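发件人:Covside 娱乐资讯编辑部
收件人:各地撰稿人及合作站点邮件列表
日期:2026年7月21日
主题:回复:关于艺人私人影像外流类稿件的处理口径

各位撰稿人、各合作站点负责同事:

编辑部已收到 Medow 站点就艺人私人影像外流类稿件提出的询问。鉴于近期多个合作站点提出性质相近的问题,现将来信节录如下,并统一答复。

> 编辑部:
>
> 本站上周收到匿名投稿,称掌握一名电视剧演员的私人照片,并附外部链接。值班编辑未点开链接,仅保存了来信正文。其后,已有数家网站刊出该消息,标题均写明当事人姓名,正文则互相引用,未见经纪公司或本人回应。
>
> 现有以下事项请予明确:
>
> 1. 其他网站已经刊发的,本站可否以转述方式跟进,并注明“据网络消息”?
> 2. 如当事人其后公开回应,本站报道可写到何种程度?
> 3. 读者在评论区张贴链接的,由站点自行删除,还是须先报编辑部?
> 4. 去年十二月发布的《人物稿件编辑规范》第19条要求“重大隐私事项须经复核”,但未说明复核由谁负责、时限多长。夜间值班时应如何执行?
>
> 另,本站部分撰稿人认为,不跟进此类消息将明显影响访问量,希望编辑部在答复中一并说明立场。
>
> Medow 站点值班组

现答复如下。

**一、关于转述他站消息**

不得以转述方式跟进。私人影像是否存在、是否属于本人、是否经本人同意流出,均属须独立核实的事实。他站已经刊发,不构成核实。数家网站互相引用的,视同单一来源。“据网络消息”“网传”“疑似”等措辞不能免除本刊及合作站点的责任,自本函发出起,此类稿件中一律停用。

不点名但足以使读者辨认当事人的写法,例如同时列出年龄、代表作品和近期行程,按点名处理。

**二、关于当事人公开回应后的报道**

当事人或其授权代表以公开方式作出回应的,可以刊发消息,篇幅以200字为限,内容仅限于回应本身及已经启动的法律程序。正文不得描述影像内容,不得评论当事人的身体、婚恋或过往经历,不得附任何可追溯至原始文件的线索,包括发布平台的名称和账号。

标题中不得使用“艳照”“不雅”“尺度”等词语。建议统一使用“就私人影像外流作出回应”。当事人以玩笑口吻回应的,引用时应保留完整上下文,不得单独截取作为标题。

**三、关于评论区**

站点发现外部链接应立即删除,无须事先请示。删除后保留评论时间、账号及删除记录,保存期为12个月,但不得保存链接所指向的文件。同一账号再次张贴的,站点可直接停用其评论权限,并在月度报表中列明。

使用 Flinik 评论系统的站点,请将关键词过滤由“事后提示”改为“发布前拦截”。未使用该系统的站点,请参照同等标准自行设置,并将设置结果报编辑部备案。

**四、关于复核责任与时限**

第19条的复核由编辑部当值主编负责。提交复核时,应一并附上消息来源、联系当事方的记录及拟用标题,缺一不予受理。日间提交的,3小时内答复;夜间提交的,于次日上午答复。未获书面答复的,一律视为不予刊发,不适用“先发后审”。

联系当事方是指向经纪公司或公开代理人发出书面询问,并给予合理的答复时间。在社交平台私信艺人本人或其家属,不计为联系记录。以往有撰稿人以粉丝身份接触艺人亲友,此种做法应予停止。

**五、关于访问量**

编辑部理解各站点在访问量方面的压力。自本季度起,涉及隐私外流的稿件不计入站点绩效,亦不参与首页推荐。站点未因跟进此类消息而获得的访问量,考核时不作扣减。前述安排已与 Covside 运营部门确认。

已经刊发的稿件,请各站点在收到本函后自行清查。凡不符合第一、二项要求的,应予撤下,并在原网址保留简短的撤稿说明。撤稿说明不得重复原稿标题,亦不得出现当事人姓名。搜索摘要中仍显示原标题的,请技术人员提交更新申请。

**六、关于配图**

隐私类稿件不得使用当事人肖像,剧照、红毯照片及社交平台截图均包括在内。稿件确需配图的,应选用不含可辨认人物的一般图片,不得使用打码、模糊或剪影处理的人体图像。选用的图片应在稿件系统中单独登记,图注不得与报道事件发生关联。 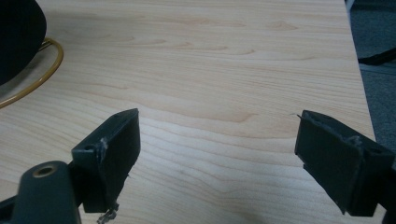
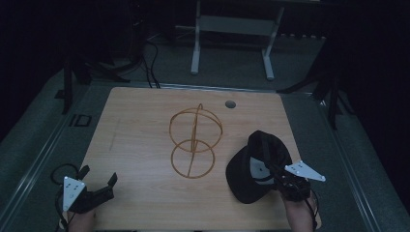
**七、其他事项**

Ñahui 专栏的稿件由外部作者供稿,过去未纳入统一复核。自本函发出起,该专栏凡涉及在世艺人隐私的内容,同样适用上述规定。专栏作者可以就隐私保护、平台责任等议题发表意见,但不得以评论形式复述未经核实的消息。署名时请注意专栏名称首字母的写法,勿改作“N”。

匿名投稿的处理方式,以 Medow 站点此次的做法为准:不点开链接,不下载附件,保存来信正文并转交编辑部。投稿人索要报酬的,不予回复。如来信显示有人正遭受勒索或威胁,请即刻电话通知当值主编,不必等待邮件答复。

本函内容将并入《人物稿件编辑规范》下一修订版。在修订版发布前,规范原文与本函不一致的,以本函为准。各站点如有补充意见,请直接回复本邮件,主题行勿作改动,以便归档。涉及具体当事人的个案请勿在列表中讨论,另行发送至复核信箱。

Covside 娱乐资讯编辑部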